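Sleeping cheap, walking far: a talk with Everett Ostrowski

2020-10-29

Got Everett Ostrowski on the phone between two rain showers, his words. He was out on the porch and didn't want to come in. So there's wind on the recording and a couple of places where I had to guess.

He's the man behind the Sovdale path. 231 miles, old freight line most of it, then farm lanes, then a long stretch along the Indden river that floods when it feels like it. He walked it end to end in March, alone, and wrote down every place a person could sleep for little money or none. The notes got passed around. Then people started writing to him. Now he's sort of the phone book for the whole thing, and he didn't ask to be.

First question, why March. Everybody says go in June.

"June is full," he said. "And June's hot on the rail bed, all that gravel. There's no shade from Draleck on up. In March you freeze your ears but you've got the place to yourself. I saw more herons than people."

How cold?

"Cold enough that I slept in my hat. I'd do it again. I'd take a better hat."

He's 61, retired from a water department, bad left knee. Never did any long walking till his late fifties. Grew up in a town where you drove to the mailbox. His first try at the path was a flop, he got as far as the second bridge and called his sister for a ride.

"I had a pack that weighed like a calf. I had a cast iron pan in it. I had two books! Hardcovers. What was I going to do, sit on a rock and read about the Romans?"

What does he carry now? Less. One pot, one spoon, one change of everything, three of socks. A tarp he sewed himself, badly. Paper maps because the phone dies or gets wet or both.

"The map from the county is wrong in two places, I should say that. It shows a footbridge at Lã that went out years ago. You have to go up to the road bridge and back down. It adds an hour and you'll be mad the whole hour."

Lã, for those who don't know it, is spelled like that on the sign, squiggle and all. A few houses, a feed store, a church. The name came with a family who ran the ferry, or thats the story. He pronounces it like "lung" without finishing the word. The woman at the feed store says it some other way. I didn't press.

Money. I wanted to talk money because that's what people write in about. He did the entire walk for $784, which covers food, the bus out, the bus home, and one dentist.

"Don't put the dentist in." Then, a minute later: "No, put it in. I cracked a tooth on a frozen granola bar. That was $181 right there. So take it off if you want to know what the walk costs. The walk itself is cheap. It's teeth that cost."

And the sleeping?

"Mostly nothing. Some farms want five dollars for the barn. I always pay it and I leave the barn how I found it. There's one that asks you to shut the goats in at dusk in place of money. I enjoyed that. The goats did not."

He has strong opinions about barns. Hay is warmer than straw, but hay gets in your teeth. Never sleep under a swallow nest. Ask at the house, even if the door's open, even if somebody online told you it's fine. He got a little heated here. A few walkers last summer just let themselves in at a place north of Draleck and the family closed it to everyone, and he doesn't blame them one bit.

"It takes one. It was a nice barn, too. It had a faucet."

We talked about evenings for a while. What do you do when it gets dark at six and you've got no books and no signal?
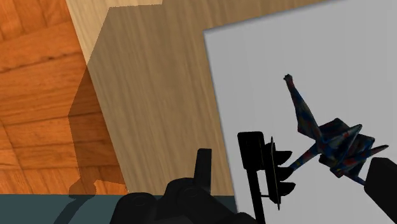
Evenings and small pleasures

"I fold paper," he said. "I know. I learned it off my niece. You can do it with anything, feed sack labels, the bus schedule. Cranes mostly, since a crane is what I know how to do. I tried a frog and it came out like a shoe."

He leaves them behind. On a window ledge, in a mailbox, once on the dash of a tractor. A farmer's wife wrote to him in the summer to say hers was still up on the shelf over the sink and would he please come back and do one for each of the grandkids. He's thinking about it. It's a lot of grandkids.

Other than that he listens. Owls. Trucks on the state road, way off. He says you get good at telling what kind of truck.

"And I eat slow. At home I eat like somebody's going to take it. Out there supper's the main event. You cut the onion slow. You stir it longer than it needs."

So what's supper? Rice, an onion, whatever the last store had. Sardines more than he'd like. He's off lentils for good after a bad night near the quarry which he told me about in detail and which I'm leaving out. Coffee always, and he won't do instant. He boils the grounds in the pot cowboy style and waits for them to sink.

"My sister says it tastes like a ditch. She's not wrong. But it's hot, and you're sitting on a bucket and the sun's coming up over somebody's field. I don't know. I've had worse coffee in better chairs."

I asked which part of the path he'd send a beginner to. He answered before I was done asking.

"The river part. Indden landing down to Lã. It's flat, there's a store at both ends and a bus at both ends. If you hate it you can quit and be home for dinner. Bring a second pair of shoes if it's rained at all that week. Not for walking, for after. Sandals, whatever. You want dry feet at night, that's the whole secret, there isn't another one."

And the part he'd skip?

Long pause. He doesn't like knocking any of it.

"The six miles by the highway. I'd take the bus past it and I wouldn't feel bad. People get proud about doing every step. I did every step and all I got was gravel dust and a guy who threw a soda at me."

Did it hit?

"Grape."

Next bit is about the knee, a lot of readers have knees.

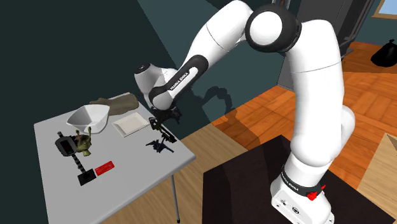
He tapes it in the morning, sits down every hour whether he wants to or not, and goes downhill sideways like a crab. Two poles, not one. He used one for a year and it threw his hip off. A physical therapist in Draleck looked at him for half an hour and told him his shoes were a size too small, and he'd been wearing that size since high school.

"Forty years in the wrong shoes. I was annoyed for a week. Then I bought the right shoes and I was annoyed I hadn't done it sooner."

Does it still hurt?

"Sure it hurts. It hurts in the chair too. I'd rather be out."

How far in a day? He won't give a number to strangers any more. He used to, and people wrote back upset that they couldn't match it, or else smug that they'd beat it. Go till two, he says, then start looking for a place. If you start looking at five you'll take whatever's there and whatever's there at five is a culvert.

I asked if he'd really slept in a culvert.

"Once. It was a clean culvert."

The letters. He gets a stack. Real letters some of them, from people who don't do email, or people who know he likes a letter. He read me one from a man who wanted to walk the path after his wife died and was scared of the nights. Everett wrote him back four pages. They ended up doing the river part together, three days, didn't talk much.

"He snored. I told him so. He said nobody had complained in a while and then he got quiet, and I thought, well, Everett, nice job. But then he laughed. He's doing the north half on his own next spring. He's got his own tarp now, a good one. Better than mine."

He keeps the list of sleeping places in a spiral notebook and copies it out by hand for whoever asks, with a stamped envelope. No, it's not online. No, he won't put it online. I asked twice. He thinks if you have to write a letter to get the list you'll probably knock on the door of the barn too. He printed 100 copies of an early version at the library and regrets it, half of the places on that one are closed or changed hands. If you have the sheet with the blue heading, throw it out. The good one has no heading at all.

What changed this year? A few things, quick:

The store at Indden landing shuts at four now, not six. Buy your onion early.

The pump behind the Sovdale depot works again but you have to work the handle a good long time before anything comes up. Don't give up on it.

The dog at the yellow house past the second bridge is old and just wants to walk with you a while. He'll turn around at the cattle gate. Let him.

The Draleck bus doesn't run on holidays, and it counts some holidays you might not.

I wanted to know what he's got planned. He was cagey. There's a spur off the main line that goes up toward the old salt works, washed out, no one's been through it in years that he knows of. He's been up there with a pair of loppers. Just a few hundred yards so far. The land is county land, he checked, he has a letter saying he can cut brush but not trees.

"There's a big sycamore down right across it. So I go around the sycamore. That's the path now, it goes around. Maybe in ten years everybody'll think it was always like that."

Would he want help? He'd take some help, if they bring their own gloves. He's got a spare set of loppers but the spring's gone on it.

It was raining again by then, I could hear it on the porch roof. He said he had a pot on. We said goodby and then he called back a minute later to say he'd remembered the name of the feed store lady's pie. It's vinegar pie. You have to ask for it, it's not out on the counter.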